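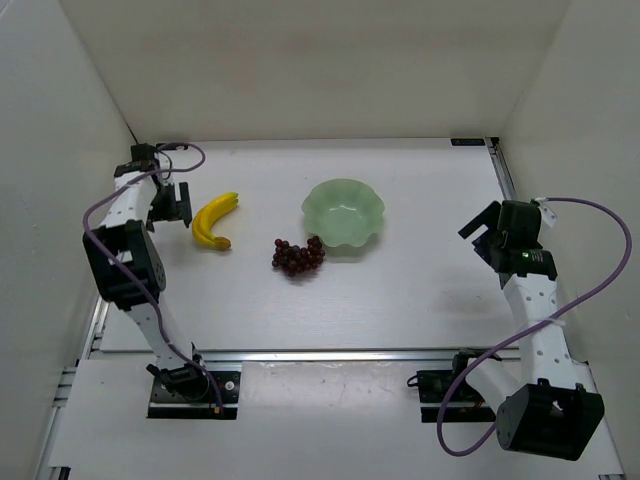 **Chelsea Stockdale**
23 March 2025

Fruit thread. I changed how I keep fruit in January and a few people in Dondville asked me to write it down, so I'm putting it in one place. It covers bananas, red grapes and one green bowl.

---

The old way was one big pile on the counter. Everything went in together on shopping day, and by the end of the week I was throwing out whatever was on the bottom. Usually grapes.

---

Now the bowl is for the fruit we're going to eat today. The rest stays somewhere else until it's needed.

---

Bananas stay out of the bowl. They sit next to it on the table. I don't hang them and I don't wrap the stems. I tried foil on the stems for two weeks and couldn't tell which ones had it.

---

I buy bananas at two stages if the store has them — some yellow, some still green at the ends. The Costport store puts out mostly green ones. Oakley has the ripe ones marked down on a rack by the bread, so I go there when I want to bake.

---

Grapes: refrigerator, unwashed, in the bag they came in. I leave them on the stem. I rinse what we need and let it drain on a towel for 17 minutes. That number is the kitchen timer's fault. It was set for rice and I never changed it.

---

After that the bunch goes in the bowl. A smaller bunch works better. If it hangs over the side, people pull from the bottom and grapes end up on the floor. I cut a big bunch in two with kitchen scissors.

---

What's left in the bowl at night goes back in the refrigerator in a lidded box. We eat those first the next day, or I freeze them. Frozen grapes are too hard for small kids whole, so I cut ours lengthwise before they go in.

---

About bowls. Mine is pale green. I like a light color for dark grapes because I can see a bad one sooner. I had a dark brown bowl before and I'd find the soft ones with my fingers.

---

A wide bowl is better than a deep one for this. I'd also get one that goes in the dishwasher. The brown one had to be washed by hand, and it mostly wasn't.

---

Someone asked about fruit flies. I still get them in summer. Taking the peels out the same day helps more than the vinegar dish did for me. I also wipe under the bowl, where juice collects.

---

Someone else asked about apples. They're in the refrigerator drawer at my house. I take out two at a time. Pears I mostly buy when we're going to eat them that week.

---

Banana that's gone too far: peel it, break it in thirds, freeze it on a plate, then bag it. Write the date on the bag. I found one last year with no date and I'm not going to guess how old it was.

---

My banana muffins use three of them, 120 grams of sugar and whatever oil is open. 56 grams of chopped walnuts if my sister isn't coming over. I'll post the full recipe separately — I need to check the oven time first, the new oven runs hot.

---

Correction to the post about Oakley: the markdown rack has moved. It's by the eggs now. Thanks to the two people who told me.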